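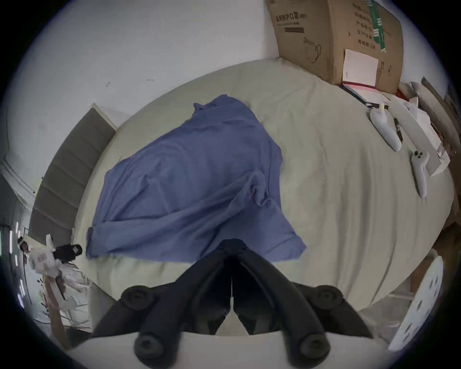 *The blue cloth, the big mask box and my red notebook, all on the bed.*

Nov 9, 2025

I wanted to write about the bedroom already in September, when we moved to Urnside, but the bedroom was the last room to become a room. The kitchen was first, then the desk, and the bed was for many weeks a place where everything landed that had no other place. I think many people know this.

The bed itself I like very much. It came from Zanance, a second-hand furniture store on the road to Pustomby, and it cost 116 dollars with the delivery. The headboard is tall and gray, covered with fabric, with stitched panels that go from top to bottom. At first I found it too serious for us. Now I lean on it every evening with a book and I have no more complaints, except that dust likes to sit in the stitched lines. I clean them with a dry brush, the soft kind for shoes (a clean one, of course), and I go always downward.

The big cardboard box followed us from the old apartment. It says in Chinese that there are medical protective masks inside, and this was once true, but for a long time it has been our box for winter things. It is a very good box. The walls are thick and it has survived three moves, the last one 400 miles. I take it out when the first cold nights come, lean it at the head of the bed and then I do not decide anything for a whole day. My mother stored her winter clothes in a suitcase with soap between the layers. I do the same in the box, but with lavender, and I change the lavender every year, or I intend to.

The blue cloth is the thing I am asked about most when someone visits. It is not new and it is not expensive. I bought it because the color was between blue and purple and I did not have a word for it. Later I learned that the word is periwinkle, and I was happy for a whole afternoon. It looks good on the pale sheet. It also wrinkles if you only look at it, so I have stopped to iron it. I shake it by two corners, let it fall, and pull a little on the side where it is wrong. 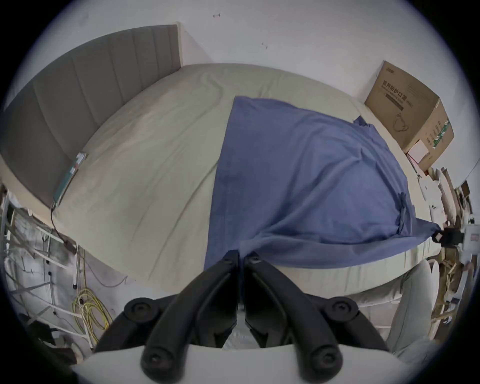
The pale sheet is another story. The mattress is thick, and my old fitted sheets were made for a thinner one, so every night one corner came off and went under my shoulder. I tried the elastic straps from Charbonneau, 5 dollars for a set, and they held well but I could not put them on alone without some bad words. In the end I bought a deeper sheet. It still makes soft lines across the bed, and I leave them.

What I have not solved is the cables. The only good outlet is on the wrong side of the room, and the things that need charging come to the bed like cats. I measured from the outlet to the place where I sit and it is 57 inches, so a longer cable would help, but I do not want one more thing on the floor where I walk at night. Maybe a small hook on the wall side. If you have a nice solution without drilling, please write it in the comments - we rent, and the walls are very white.

The notebook is where I keep the list for the house. This week it has curtains on it, a lamp with a warm bulb, and a second pillow that is not so flat. The curtains have moved from page to page since we came. I know the color I want, a light gray a little warmer than the headboard, but in the store every gray looks like every other gray and I go home with bread instead.

Next weekend I will try the market in Pustomby again, and I will take a piece of the old sheet with me to compare.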